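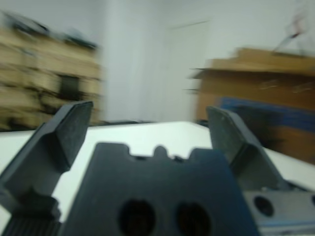
Blick in den Raum

Häufige Fragen rund ums Zimmer-Aufräumen

Weil mir immer wieder dieselben Sachen geschrieben werden, sammle ich die Antworten jetzt auf einer Seite. Wenn deine Frage fehlt, schreib mir trotzdem, ich ergänze die Liste alle paar Wochen (na ja, wenn ich dazu komme). Geduzt wird hier durchgehend, wer das nicht mag, sagt kurz Bescheid und wird von mir natürlich gesiezt.

Was machst du eigentlich genau?

Ich komme zu dir nach Hause und räume mit dir zusammen ein Zimmer auf. Ein Zimmer, nicht die ganze Wohnung, das ist mir wichtig. Ich habe früher auch komplette Wohnungen gemacht und am Ende standen wir meistens abends um acht in einem Flur voller Tüten und hatten beide keine Lust mehr. Seit ich nur noch zimmerweise arbeite, geht es allen besser, mir auch. Das Ganze heißt bei mir Redance, den Namen hatte ich vor Jahren für ein Notizbuch mit Umstellplänen und er ist einfach geblieben. Mit Tanzen hat es nichts zu tun, danach werde ich erstaunlich oft gefragt!

Wo bist du unterwegs?

In Rallau und den Ortsteilen drumherum, außerdem in Mestach. Nach Mestach fahre ich nur an Vormittagen, der Bus zurück ist nachmittags eine Zumutung und ein Auto habe ich nicht. Weiter weg geht leider nicht. Ich bekomme manchmal richtig nette Anfragen aus ganz anderen Ecken, da schicke ich dann gern die Checkliste per Mail und wünsche gutes Gelingen.

Muss ich vorher aufräumen?

Bitte nicht! Ich meine das ernst. Wer vorher alles in Schränke stopft, zahlt mir am Ende eine Stunde dafür, dass wir es wieder herausholen. Lass liegen, was liegt. Das Einzige, was mir hilft: ein freies Stück Boden oder ein freier Tisch, auf dem wir sortieren können. Ein Bett geht auch, dann leg ein altes Laken drüber.

Mit welchem Zimmer soll ich anfangen?

Mit dem, in dem du dich am meisten aufhältst, und nicht mit dem Keller. Der Keller ist ein beliebter Anfang, man sieht ihn nur danach nie wieder und hat im Wohnzimmer immer noch den Stapel neben dem Sessel. Wenn du dich nicht entscheiden kannst, mach morgens einmal in jedem Zimmer das Licht an und bleib kurz in der Tür stehen. Das Zimmer, aus dem du am schnellsten wieder raus willst, nehmen wir.

Wie lange dauert ein Zimmer?

Das hängt weniger von der Größe ab, als man meint. Ein kleines Arbeitszimmer mit Papier kann zwei Termine brauchen, ein großes Wohnzimmer mit viel Boden und wenig Kleinkram ist manchmal nach einem Vormittag fertig. Papier ist immer das Langsamste. Danach kommen Fotos, und danach alles mit Kabeln dran.

Ein Termin geht bei mir von neun bis eins. Länger am Stück mache ich nicht mehr, ab der fünften Stunde werden die Entscheidungen schlecht, dann landet entweder alles in der Tüte oder gar nichts.

Was brauche ich an Material?

Weniger als du denkst. Ich bringe meine Kisten mit, 16 Stück, stapelbar, leer ineinandergesteckt passen sie auf meinen Rollwagen. Von dir brauche ich Müllsäcke, einen Filzstift, Kreppband und einen Staubsauger, der funktioniert. Wenn du hast: einen alten Lappen und eine Schüssel. Bitte kauf vorher KEINE Boxen, Körbe, Einsätze oder was es da alles gibt. Die Maße stimmen nachher sowieso nicht, und ich habe schon Zimmer aufgeräumt, in denen die leeren Aufbewahrungsboxen das eigentliche Problem waren.

Wie läuft so ein Vormittag ab?

Erst trinken wir was und ich lasse mir das Zimmer zeigen -- wer schläft oder arbeitet hier, was nervt, was soll auf keinen Fall weg. Dann kommt alles vom Boden hoch. Danach die Flächen, also Tisch, Fensterbank, Kommode. Schränke mache ich erst ganz zum Schluss auf. Das irritiert viele, weil sie den Schrank für den schlimmsten Teil halten, aber ein voller Schrank mit zuer Tür stört dich im Alltag deutlich weniger als eine volle Fensterbank.

In der letzten halben Stunde wird gesaugt und gewischt und ich trage die ersten Kisten mit runter. Das gehört dazu, ich gehe nicht einfach, wenn es eins ist und im Flur noch alles steht.

Kommen die Möbel auch dran?

Ja, sehr gern, das ist mein Lieblingsteil! Sehr oft reicht es, ein Regal um eine Wand weiter zu rücken, und plötzlich kommt man wieder ans Fenster. Ich schiebe mit, ich hebe aber nichts Schweres allein und keine Klaviere. Filzgleiter habe ich immer dabei. Bei Dielen schaue ich vorher, ob etwas hochsteht, bei Teppich nehmen wir die glatten Scheiben.

Was ich nicht mache: bohren, Lampen anschließen, Heizkörper anfassen. Regale, die an der Wand befestigt sind, müsstest du vorher losschrauben oder jemanden dafür haben.

Was hat es mit der Holanda auf sich?

Die Holanda ist meine Umzugsliste für Dinge, die im falschen Zimmer wohnen. Ein Blatt Papier, zwei Spalten: was, wohin. Statt mit jeder Schere einzeln in die Küche zu laufen, schreiben wir sie auf, legen sie in die Kiste an der Tür und verteilen am Schluss alles auf einmal. Klingt banal und spart enorm viel Lauferei. Das Blatt gibt es als Vorlage, du kannst es dir aber auch in einer halben Minute selbst malen.

Und wenn ich mich von nichts trennen kann?

Dann trennen wir uns eben von nichts. Wirklich, das kommt vor und ist kein verlorener Termin. Aufräumen und Ausmisten sind für mich zwei verschiedene Sachen. Man kann ein volles Zimmer sehr ordentlich hinbekommen, es wird halt ein volles ordentliches Zimmer. Bei Dingen, über die wir länger als eine Minute reden, klebe ich Kreppband drauf, schreibe den Monat dran und stelle sie beiseite. Klebt im Juli noch das Band vom Winter daran, kannst du immer noch überlegen.

Ich werde dich nie überreden. Ich frage höchstens zweimal.

Wohin mit den Sachen, die weg sollen?

Das klären wir am Anfang, damit hinterher nicht doch alles wieder reinwandert. In Rallau kannst du vieles im Tauschregal am Bahnhof lassen, Bücher sowieso, Geschirr nur ganz und sauber. Sperrmüll musst du selbst anmelden, das darf ich nicht für dich machen. Verkaufen lohnt sich nach meiner Erfahrung nur bei wenigen Teilen. Such dir drei aus, stell die ein, und gib den Rest weg. Sonst hast du ein frisch aufgeräumtes Zimmer mit einem Verkaufslager in der Ecke, und auf den Paketen sitzt du dann bis Weihnachten.

Wie viel kostet das?

Ich rechne pro Termin ab und schicke dir den Preis mit der ersten Antwort. Bitte schreib dazu, um welches Zimmer es geht und ob es einen Aufzug gibt. Innerhalb von Rallau kommt keine Anfahrt dazu, für Mestach nehme ich den Busfahrschein.

Machst du auch Kinderzimmer?

Ja, aber nur mit Kind. Ich räume keinem Kind hinterrücks das Zimmer um, das gibt Tränen und ich finde es auch nicht fair. Ab dem Schulalter klappt das prima, mit kleineren Kindern mache ich lieber nur eine Ecke. Bei Bausteinen sortiere ich übrigens NICHT nach Farben. Ich hatte mal eine Familie, die ihre 4.000 Steine gezählt und nach Farben getrennt hatte, das hielt genau bis zum nächsten Regennachmittag. Eine große flache Kiste reicht völlig.

Kannst du auch Bücher sortieren?

Kann ich, mache ich gern, dauert aber. Ab 2.000 Bänden würde ich einen eigenen Termin nur dafür nehmen. Nach welcher Ordnung, entscheidest du. Alphabetisch ist schön, wenn du viel suchst. Nach Themen ist schöner, wenn du viel stöberst. Nach Farben mache ich es auch, ich verkneife mir dann meine Meinung -- jedenfalls laut.

Wie halte ich das Zimmer danach in Ordnung?

Ich empfehle abends zehn Minuten, nicht mehr. Einmal mit der Kiste durchs Zimmer, alles rein, was nicht hingehört, Kiste vor die Tür. Wenn du das einen Abend auslässt, passiert nichts, wenn du es zwei Wochen auslässt, dauert es eben mal eine Stunde. Ein Plan mit Häkchen am Kühlschrank hat bei mir selbst noch nie funktioniert, bei anderen schon, probier es aus.

Sieht es bei dir zu Hause immer ordentlich aus?

Nein! Mein Schreibtisch ist gerade unter Prospekten verschwunden und im Flur stehen die Kisten, weil ich keinen anderen Platz für sie habe. Die Küche ist gut. Die Küche ist eigentlich immer gut.

Gibt es einen Newsletter?

Ja, einmal im Monat, kurz, mit einer Aufgabe für ein Zimmer. Im Moment lesen 433 Leute mit, worüber ich mich sehr freue, angefangen habe ich mit meiner Schwester und zwei Nachbarinnen. Abmelden geht mit einem Klick unten in jeder Mail.

Wie kurzfristig kann ich absagen?

Bis zum Vorabend um sechs kostet es nichts. Danach berechne ich die Hälfte, außer du bist krank, dann bleib bitte im Bett und lass das Zimmer, wie es ist. Bin ich krank, rufe ich morgens bis halb acht an.

Wie erreiche ich dich am besten?

Über das Formular auf der Kontaktseite. Ans Telefon gehe ich vormittags nicht, da stehe ich meistens in irgendeinem Zimmer auf einer Leiter. Nachmittags ab drei gern.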